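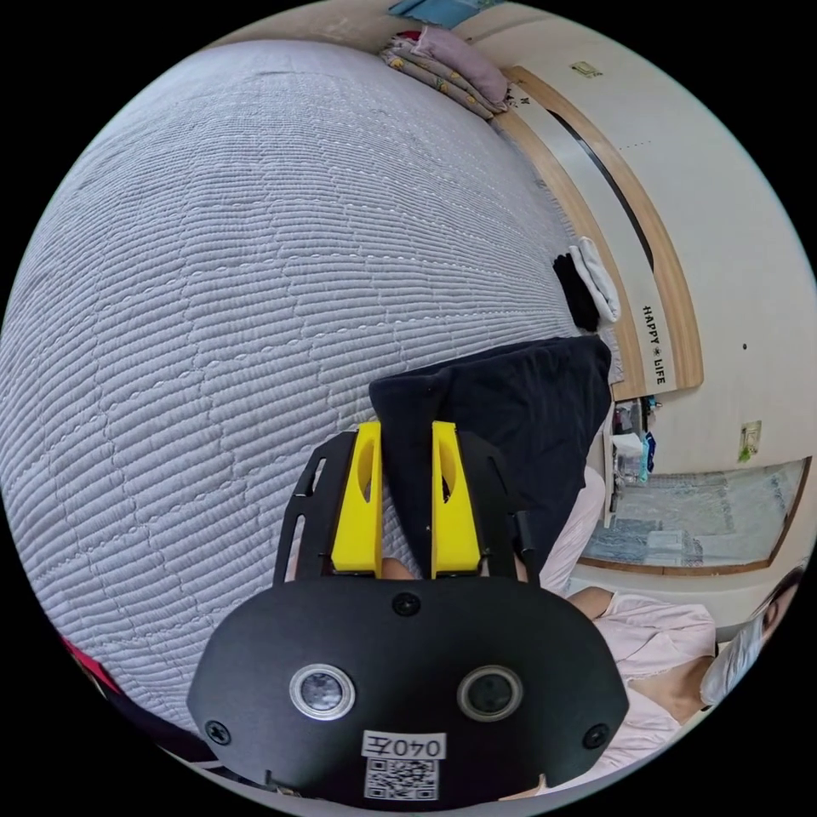
Guides > Bedroom > Washing and drying a quilted bedspread

Before you start

A quilted bedspread is harder to wash than a doona cover. The stitching holds the filling in place, so water gets in slowly and comes out slowly, and most of the trouble people have comes down to a machine that is too small or a spread put away damp.

Read the care label first. If it says dry clean only, stop there. Polyester and cotton fillings can usually be washed at home. Wool fillings need a wool cycle and a wool wash. If the label has been cut off, treat it as delicate and wash it cold.

Check the size of your machine

Put the dry bedspread in the drum without forcing it. If you can't fit your hand between the fabric and the top of the drum, take it to a laundromat and use one of the big front loaders. A queen-size spread is often too much for a 5 kg machine. Top loaders with a centre agitator can pull the quilting stitches, so use a front loader if you have the choice.

Mend before you wash

Run your hand along the rows of stitching on both sides. A broken thread will open further in the wash and let the filling shift. Tie off the loose ends and resew the gap with small running stitches, following the old holes. Ordinary polyester thread is fine.

Washing

1. Treat any marks with a little liquid detergent and cold water. Leave for 5 minutes. Don't scrub across the quilting.

2. Load the bedspread loosely in a ring around the drum – don't fold it into a square, or the machine will go out of balance on the spin.

3. Use half the usual amount of liquid detergent. Powder tends to lodge in the stitching. Skip the fabric softener.

4. Choose a cold gentle cycle with a medium spin.

5. Run a second rinse. If you can still see suds through the door, run another.

Drying

Lift the spread out with both arms under it. Hanging it from one edge while it's heavy with water will stretch the seams. Lay it over two or three lines of the Hills hoist so the weight is shared, with the patterned side down to save it from fading. Turn it after a couple of hours and shake it out each time you pass.

In July you may need two days, bringing it in at night over a clothes horse. A dryer on low works too if the label allows it, but stop it now and then to open out the bedspread and swap the wet parts to the outside.

Feel the thickest ridges between your fingers before you put it back on the bed. If they're cool to the touch, give it longer.

Storing

Roll it loosely and keep it in a cotton bag or an old pillowcase. Plastic traps moisture, and vacuum bags leave the filling flat.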